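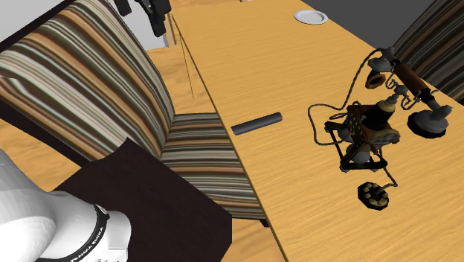 Ticket 842: Simulated arm stops before reaching the cylinder

02/08/2019
Posted by the Robotics Laboratory Support Desk, Lurkstead Technical College

Submitted by: Student Project Team 11, Introduction to Robot Manipulation
Category: Simulation software
Priority: Normal
Status: Closed

Summary of request

The team reports that the simulated Franka Emika arm does not complete the first task of the course project. The task requires the arm to reach the dark grey cylinder lying on the long wooden table, lift it, and place it on the white plate farther up the same table. In each attempt the arm begins to move, halts before it reaches the cylinder, and returns the message "no valid path." The team has asked whether the scene file supplied for the course is faulty and whether the deadline may be extended.

Environment

Simulator: Zuvico, laboratory installation
Motion planner: Ehlers module, default settings
Scene: Dining Room 27, unmodified according to the team
Workstation: Bevero, second row

Entry 1. Support Desk

The request has been received. The team is asked to attach the planner log and to confirm that no objects in the scene have been moved or deleted. Requests concerning deadlines must be sent to the course instructor. The Support Desk has no authority in that matter.

Entry 2. Project Team

The log is attached. No objects were moved. The failure occurs at planning step 705 in every run. The team has restarted the simulator and the workstation, with the same result. The team has also tried the task with the plate as the first target, and the planner fails in the same way.

Entry 3. Support Desk

The log shows that the planner rejects the path on account of a collision with the object named "telephone_antique." The telephone stands on the right side of the table, and the cylinder lies well clear of it near the left edge. A direct approach to the cylinder should not come near the telephone. The team is asked to carry out the following and report the outcome of each:

1. Open the scene panel and turn on the display of collision shapes.
2. Select the telephone and note whether its collision shape follows the visible parts or encloses them in a single block.
3. Repeat the same check for the striped chair beside the table.
4. Leave all other settings unchanged.

Entry 4. Project Team

The chair is correct. Its collision shape follows the curve of the backrest closely. The telephone is enclosed in one large block that reaches across the table and covers the cylinder. The team had assumed that the block belonged to the table and had not selected it before.

Entry 5. Support Desk

The cause has been identified. The telephone model includes the handset, the thin black cord, and a small octagonal piece resting separately on the table. When the scene was imported, the simulator generated one simple shape around all of these parts together. The cord forms a wide loop to the left of the body, and this carried the boundary of the shape much farther than the body itself would require. The planner therefore treated the cylinder as being inside a solid object.

The team should proceed as follows:

1. Save a copy of the scene under the team's own folder. The shared copy must not be edited.
2. Select the telephone and open its physics settings.
3. Change the collision type from "single hull" to "separate parts."
4. Set the cord to "visual only."
5. Rebuild the scene and run the planner again from the starting pose.

Teams should not delete the telephone in order to clear the path. It is a required obstacle under the project rules, and a submission without it will not be graded.

Entry 6. Project Team

Steps 1 through 5 have been completed. The planner now finds a path to the cylinder. Rebuilding the scene took almost 11 minutes, and the simulator did not respond to input during that time. The team requests confirmation that this is normal.

Entry 7. Support Desk

A long rebuild is to be expected the first time separate parts are generated. The result is stored with the scene, and later starts should be faster. The simulator should not be closed while the rebuild is in progress.

Entry 8. Project Team

The second start was faster. The team has completed the full task twice and has no further questions on this ticket. A separate request will be submitted concerning the grip force setting.

Resolution

Collision shape of the telephone corrected in the team's copy of the scene. The shared scene will be corrected before the November session of the course. Until then, other teams reporting "no valid path" in Dining Room 27 should be referred to Entry 5.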